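We use cookies to remember your settings and to see which stories people read. By staying on this page you agree to this. OK / Change settings

Three Boxes, One Basket: An Afternoon with Elvia Varela

By Declan Doolan
Saturday, January 20, 2018

Elvia Varela wants me to put my hand in the blue one. "Don't look," she says. "Just go in and tell me what you think you've got." I've been in the building four minutes and still have my coat on, but she's very hard to say no to, so in I go, up to the wrist. Something smooth. A bit of an edge. I guess a block, and she laughs so loudly that Citlali Ponce puts her head around the door to see what's going on. (I never did get told the right answer, by the way. Elvia doesn't do answers.)

If you have a small child in Prarnville, you've probably run into Elvia already. She runs Tlapale, the drop-in sorting and touching sessions for toddlers and their grown-ups, and she's been at it long enough that some of her first kids now come back in August to help out. Each session is built on the same two things, a big shallow basket of stuff and a set of boxes with holes in the top, and I had come to ask her how something that simple can keep a two-year-old busy for thirty minutes. My own nephew can't sit through a sandwich!
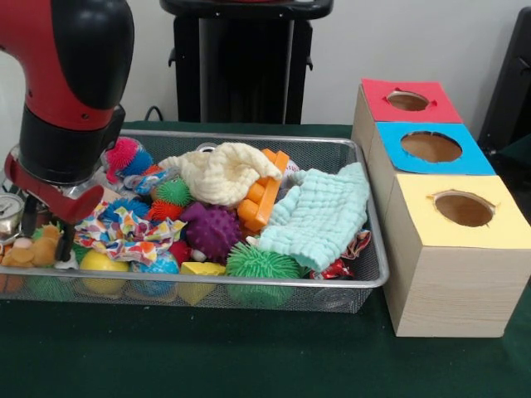
The red, blue and yellow boxes at the end of the basket, each with its own hole.

"People come in and go straight for the basket," Elvia tells me, once I've finally taken my coat off and been handed a cup of tea. "The parents do, I mean. They say oh, look at all the toys. The kids look at the holes. A hole is the best thing there is when you're two. You can put something in it and it's gone, and then you can go and get it back."

She cut the holes herself, with a craft knife, at her kitchen table, and she's the first to admit that they're a little ragged. She tried a neater set once, which a friend made for her with a proper cutter, and she didn't like them. "They were lovely. They looked like something from a shop. And I was scared the whole time that somebody would sit on one. With these, somebody sits on one, I get another box and some colored paper and I'm done by supper."

The holes aren't all the same, and that's on purpose. The small one makes a child stop and think about what will go through. I asked her if there was a right way to match things to boxes, color to color, say, or big to big, and she made a face at me over her tea.

"Parents ask me that every week. They want to know the rule. I say there's three boxes, go and see what she does. One little boy put everything in the yellow one until it wouldn't take any more, and then he just sat there looking at it, so pleased with himself. What would I want to correct about that?"
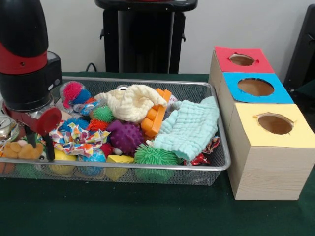 What goes in the basket is a bigger job than I'd imagined. Elvia shops for feel, and she shops everywhere, from yard sales to the bargain bin at Ivetti, walking up and down the aisles squeezing things. She likes to have a rough thing next to a soft thing, so a child who grabs for one gets a bit of the other whether they meant to or not. I had a rummage of my own and saw what she meant, with that cream waffle cloth bunched up right beside the spiky balls, and a shiny red and white wrapper squeezed in under the turquoise muslin. The wrapper interested me most. It's the sort of thing I'd have thrown out!

"Oh, the crinkle," she says, and she actually rubs her hands together. "You can spend sixty dollars on a toy that crinkles, or you can keep a wrapper. It has to be a good one, though. Some of them go limp on you."

Cloth is her real love. Her mother sewed, her grandmother sewed, and Elvia grew up under a table full of remnants. She says the cloths do two jobs in the basket. They're nice to hold, and they hide things. A ball you can see is a ball, but a ball under a cloth is a whole event. When the drop-in first started she laid everything out flat and tidy so the children could choose, and they'd choose one thing and wander off with it. So one morning she tipped the lot in and scrunched the cloths down over the top, and that's how it's been ever since.
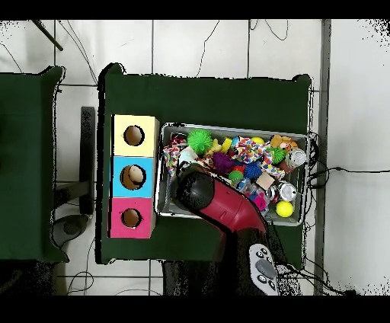 That means there's a fair amount of digging, and the digging can get noisy. I asked whether children ever fight over things. "Of course they do. They're two." Her trick, which she got from Uriel Orozco back when he ran the Plindau playgroup, is to have more than one of anything popular. It doesn't have to be an exact match. Another spiky ball in another size will usually do, and then there's the fun of finding out which of them fits down which hole.

Citlali, who helps with the setting up and has much stronger opinions about laundry than I do, came in at this point to say that I should ask about the washing. So I asked about the washing.

"It's endless," says Elvia.

"It's endless," says Citlali.

The cloths go home in a bag after each session and through a hot wash. The rubbery balls get a bath in the sink and a night on a towel. Plush animals are the worst, they both agree, and take forever to dry in winter, so they go in and out of the basket depending on what's ready. The boxes can't be washed at all, and when the tops get grubby Elvia peels the paper off and glues on a fresh piece.

I wanted to know if there was anything she'd put in and regretted. A wind-up frog, she says right away. It went off by itself at the bottom of the pile and a little girl wouldn't come near the basket for weeks. Bells were a mistake too, for the sake of the grown-ups. And she no longer bothers with anything that has one obvious use, or hardly ever. "I break that one all the time," she adds, waving a hand at the basket. "I see a thing and I want to know what they'll make of it. Then it's in." 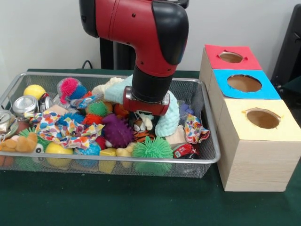 A full basket, with drinks cans, heart-print cloths and a round alarm clock in among the balls.

She has spent 200 dollars on the whole setup over the years, not counting the glue, and she knows that because her husband asked. Most of it went on the early mistakes. If you're starting at home, she'd tell you to buy nothing at all for the first week and go through your kitchen drawers and your sewing box. One shoebox, one hole. Keep an eye on anything small, stay beside them the whole time, and don't talk too much.

"That's the hard one," she says. "The grown-ups can't stop talking. What's that, is it soft, is it a ball, what color is the ball? Let her find it! She'll tell you when she's found it."

I'd like to report that I took this on board, but I talked for another hour. By the time I left, Elvia had gone back to the cloths, pulling one up and tucking another down, and then doing the first one again.

The Tlapale drop-in is open to under-fours with a grown-up. Wear something you can kneel in.

Comments (3)

Cirilo Esquivel
We did the shoebox thing this afternoon after reading this. Success, except that the TV remote went in and I had to cut the lid open with scissors. Will be making a bigger hole.

mamaof2_prarnville
My daughter loved Elvia's sessions!! She's in second grade now and still can't walk past fabric without touching it. Does anybody know if you need to book?

Uriel Orozco
For the record, I stole the two-of-everything trick from my sister. Nice piece, Declan. Next time ask her about the jello.

More from Home & Family

Soup for a crowd when you only have one pot
The Plindau playgroup gets its new floor
Sewing box clear-out: what to keep and what to pass on
Five rainy-day walks with a stroller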